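Small parts in zip bags – how do you keep track of what you've got?
Posted Thursday, February 8, 2024 in Sorting and Storage

My shed bench has finally got away from me. I've got spacers, clips, caps, little brackets and I don't know what else, all tipped into ice cream tubs, and I want to move the lot into zip bags with a proper label on each one. The trouble is I can't face hand counting every bag, and then doing it again each time I take a few out. A mate at the Ditden makers' group reckons you can do it all by weight on a cheap pocket scale. Is that accurate enough for light plastic bits? What do you put the scale on, and how do you allow for the bag? I've got 40 bags ready to go and a free weekend, so any tips would be brilliant.

benchrat_drirken
Yes, do it! Weighing changed the way I run my whole parts shelf and I'm still a bit giddy about it. You'll wonder why you put up with the tubs for so long.

The main trick is never to weigh a single part. A tiny clip on its own can sit right down where a small scale gets vague, and then whatever error you've got is multiplied across the whole bag. Count out 25 by hand, weigh them together, divide, and write that figure on the label. From then on you weigh the bag, take off the weight of the empty bag, and divide by your per-piece figure. I use the same brand of zip bag for everything so the empty weight is always the same, and I've got it written in texta on the wall above the bench.

The other thing is your setup. Put the scale on something flat and solid, turn it on with nothing on the platform, and wait for it to settle on zero before you go near it. I also love a patterned cloth under everything. Mine at home is a daggy old beach towel, but the one at our Nuchit sessions is much flasher, all stars and night sky, and white bits that would vanish on a pale bench stand out a treat on the dark blue parts. Not so good for finding them among the stars, I'll grant you!
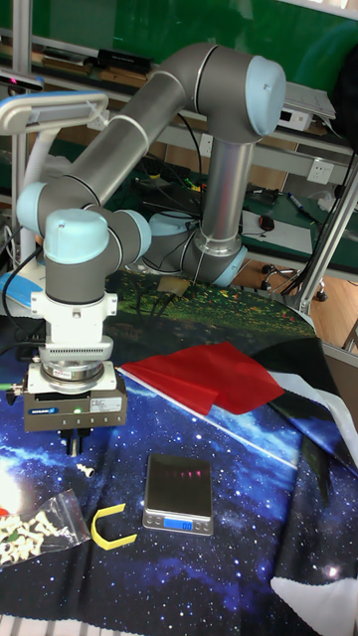 Silver pocket scale reading zero on the starry cloth, yellow U-shaped piece beside it and a bag of small parts in the corner.

Odd-shaped pieces like that yellow one I do separately. They're easy to count by eye and a single bigger piece mixed into a bag of little ones throws the sum right out. Same goes for mixed bags generally: if there are different colours in there, check they're the same part before you trust the maths. I had a bag that kept coming up wrong last October and it had two lengths of spacer in it, nearly identical – took me a whole evening to work it out.

Label both sides of the bag, by the way. Part name, weight each, and the date you last checked.

mandum_shedlife
i just eyeball it. full bag, half bag, time to buy more. works fine for me

teacosy_and_solder
Agree with nearly everything benchrat said, especially weighing a batch. I'd go with a batch of 10 for the chunkier stuff, though, because counting out 25 brackets gets old quickly and the bigger pieces give you a decent reading anyway. For the really light clips, go the other way and count out more than 25 if you've got the patience.

A couple of extras from me. Keep the scale away from an open door or a fan, as a breeze across a little platform can make the numbers wander. If the bag flops over the side and touches the bench, your reading will be short, so tip the parts into a light dish and zero the scale with the dish on it first. I use a jam jar lid. And if your scale came with a calibration weight, use it now and then! Mine spent its first year in the drawer with the instructions.

I've got 13 bags done this way so far, all standing up in an old shoebox like index cards, and flicking through them is a real pleasure. Post a photo when you've finished yours, I'd love to see the full 40 lined up.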